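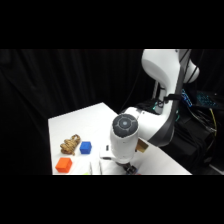 Gumville open day: the tabletop room

The Esposito building in Gumville opened its ground floor to visitors in August, from mid-morning until late afternoon. Entry was free with a printed badge. I spent 50 minutes in the tabletop room, the second stop on the marked route.

The room is set up for work with small everyday items. The table is white and has a black curtain hung behind it, so contrast at the back edge is strong. The top itself reads very bright, and I would have liked a matte finish. Visitors stood behind a tape line, 2 m from the table - close enough to see the items, too far to read the smaller labels.
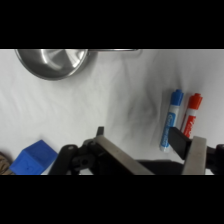

Photo: Gikness visit report, Gumville

The items on the white cloth included a stainless steel saucepan with a thin, straight metal handle, a blue cube, and two dry-erase markers, one blue and one red. The markers lay side by side, nearly parallel. The cloth had creases running diagonally across it, and a polished pan on white fabric gives plenty of glare.

A handout from Bunasex, the supplier of the household sets, lists 170 items in three size classes. Cookware and stationery are on separate pages. No weights are given, an omission I noted on the feedback card.

Parking is behind the building - use the north gate. The route continues upstairs to the storage room, which closes an hour before the rest.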